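Learning to write by hand again

10 Nov 2021
by Impi Heiskanen

4 comments | 19 shares

In August I bought a fountain pen. I had not written anything longer than a shopping list by hand for many years, and when I had to fill in a card for my colleague Lesego Radebe, who was leaving our office, I was ashamed of the result. My letters leaned in every direction. She was polite and said that she could read it.

When I was a child in Finland we learned a joined handwriting at school, with loops on the tall letters. Later I moved abroad and began to write in English, and somewhere on the way the loops disappeared. What remained was a mixture of capitals and small letters, which I could write quickly and read only on the same day.

The pen is a Kodik with a fine nib. I chose it in the shop in Joltville because the man there, Haris Ghauri, let me try several on the same piece of paper and did not hurry me. He also sold me a notebook from Etik. I have to say the notebook was a mistake. The paper is beautiful, but the ink goes through to the other side, so I can use only half of the pages. Now I write on ordinary printer paper with a lined sheet under it.

My plan was simple. Every evening I would copy one page from a book. In the beginning I took a novel, but I became interested in the story and my hand went too fast. Then I tried a cookery book, which was better. I have now copied the instructions for fish soup 6 times and I still have not cooked it.

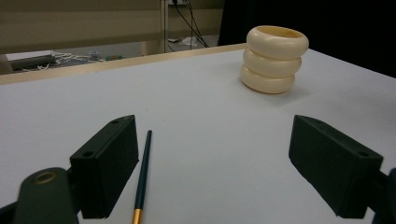
The table is more important for handwriting than I believed. For the first weeks I wrote on the sofa with a tray on my knees, and my shoulder was hurting after one page. Then I moved to a real table and I noticed how much the hand is resting on the surface when it writes. A white tabletop is good for this, I think, as the eye has nothing to look at except the paper. But a wooden strip along the edge, even a pretty light one, is something I would feel under my forearm if it stood up even a little, so I would run my finger over the place where the two meet before I bought such a table for writing.

The other thing I learned is to turn the paper. At school we had to keep it straight in front of us and our teacher walked between the desks to check. I write with my left hand, and when I turn the page clockwise the letters come much more easily and I do not push my sleeve through the wet ink.

After three months my writing is slower than before but it stays on the line. The letter k is still bad. The capital G I have given up, I simply use a big version of the small one. My friend Francine Cloutier received a letter from me last month, two full pages, and she answered also by hand, with a much nicer G.

I would like to try the brown ink from Mertens next, when the blue bottle is finished. If somebody knows whether it dries fast enough for a left-handed person, please write it in the comments.

Last updated: 2 weeks ago

Share this post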